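Inicio Explorar Notificaciones Mensajes Guardados Perfil

Aaliyah Després

13 de octubre de 2022

Abro hilo porque llevo toda la mañana peleándome con la cocina y necesito contárselo a alguien 🧵

Resulta que en el piso nuevo de la calle Lowther la encimera es UNA. Una sola. En la casa de antes tenía dos y una mesa plegable, y aun así no me cabía nada jajaja

Cuando la vi en el anuncio me enamoré del veteado - ese gris con ondas blancas y oscuras que parece mármol. Pues bien, os aviso: ahí encima no se ve una miga. Ni una. Pasas la mano y sorpresa!!

Hoy tocaba organizar la semana. Plan: pimientos rellenos para dos días y algo con mango de postre. Compré 1000 gramos de arroz y 600 de carne picada en el mercado de Nilamthorpe y volví cargada como una mula.

Mi método (por llamarlo algo): primero saco todo, luego me agobio, luego me hago un café, y después ya empiezo a cortar. El café es innegociable.

Lo que sí he aprendido con los años es a dejar la tabla grande a la izquierda y los cuencos a mano. Mi madre lo hacía al revés y discutimos por esto desde marzo.

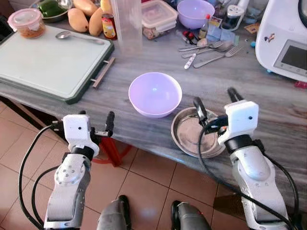 La encimera en plena faena: pimientos verdes, dos mangos y el bol lila esperando turno 💜

El bol lila vacío es para el relleno, que quede claro. Y la bandeja redonda de acero no sé si usarla para los pimientos o guardarla para otra cosa, es bastante bajita... opiniones?

Me preguntan por la tabla: blanca con el borde verde, bien grandota. Si cocináis en poco espacio, compraos una así, que luego vais a agradecerlo un montón.

Y los mangos, ¿mousse o tal cual a cucharadas? Os leo mientras pongo el arroz 🥭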